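Sovalik hand grippers – set-up guide
Section 4: Showing the task by hand

By now you should have both grippers charged, paired and calibrated (if the calibration page still says "pending" next to either one, go back to section 3 and finish it, because nothing you record will be usable). This is the part I like best. You pick up the grippers, you do the job yourself, and the arms learn it from you later. No teach pendant, no typing in waypoints!

I wrote this for the two-handed kit. If you bought the single gripper from Claven you can still follow along, just skip anything that mentions the left hand.

4.1 Before you pick anything up

1. Start the recorder and wait for the steady tone in each gripper. Two short beeps mean it's up but not tracking yet. Give it another few seconds.

2. Run the cables out to the sides, away from you. Leave some slack. A tight cable will tug on your wrist right when you're trying to close on something small, and you'll see that tug in every single recording afterward.

3. Put on plain sleeves. Dark ones are best, long ones are fine. I once lost a morning to a shiny rain jacket.

4. Clear the work surface down to the things the task needs.

Caution: Keep your fingertips behind the guard while the recorder is on. The jaws are passive and won't bite you, but a finger that pokes out in front of them teaches the model about fingers.

4.2 Marking your start pose

The software needs both hands to begin from a similar place every time. It doesn't have to be perfect – close is good.

5. Hold both grippers over the board with the jaws pointing inward and a clear gap between them.

6. Press the left trigger twice. The status line changes to "start pose saved."

7. Lower your hands, bring them back up, and check that the two outlines on the monitor turn green. If one stays gray, you've drifted too far out. Save the pose again instead of chasing it.

Note: If you swap operators, save a new start pose. My arms are shorter than the ones the defaults were made for, and I fought that for a whole afternoon in April before I thought of it.

4.3 Recording an episode

8. Squeeze both triggers together to begin. Talk if you like, there's no microphone.

9. Do the task at the speed you'd use to show a new coworker. People tend to go either very slow (they get nervous) or very fast (they get bored around the tenth run). Both hurt.

10. If you fumble, keep going and fix it with the grippers. A recovered fumble is worth keeping. If you drop something on the floor, that's different – stop, hit discard and start over.

11. Squeeze both triggers again to end. The episode saves by itself.

Small parts take the most patience, so I want to spend a minute on them. The rule I use is that one hand works and the other hand stays put, close enough to help but out of the way.
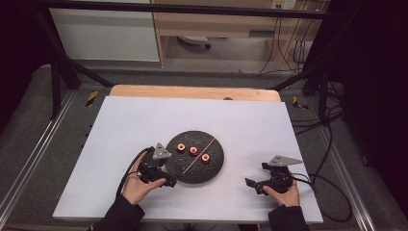 Small-part tasks go better when the pieces have some air between them, at least for your first batch. With a layout like three little orange rings and a thin orange stick on a round plate, I'd leave the rings strung out on a loose diagonal and start with whichever one has the most room around it. The third ring is the tricky one, lying right next to the stick, and a jaw coming in from that side can nudge both. Save it for when your hands have warmed up. The rough, dark plate is a nice choice for orange parts, too, as they're easy to pick out against it.

12. Shuffle the layout between episodes. Turn the stick, move a ring, slide the plate over a little. If every run starts the same, the arms will learn the spot and ignore the ring.

13. Keep both grippers in the head camera's view from start to finish, even the one that's just waiting. Rest it on the board if your arm gets tired.

4.4 How many is enough?

For a simple pick and place, 150 good episodes will usually get you something worth testing. Plan on 90 minutes per sitting, then take a real break. My own biggest set had 1,054 episodes, and 1,010 of them survived review. Most of the ones I threw out came from the end of a long sitting.

Note: Upload to Sovanley only after you've reviewed. You can delete episodes there, but it's slow and you have to confirm each one.

When the counter reaches your target, stop the recorder, hang both grippers back on the dock with the jaws closed, and go on to section 5, where you'll trim the episodes and mark the bad ones.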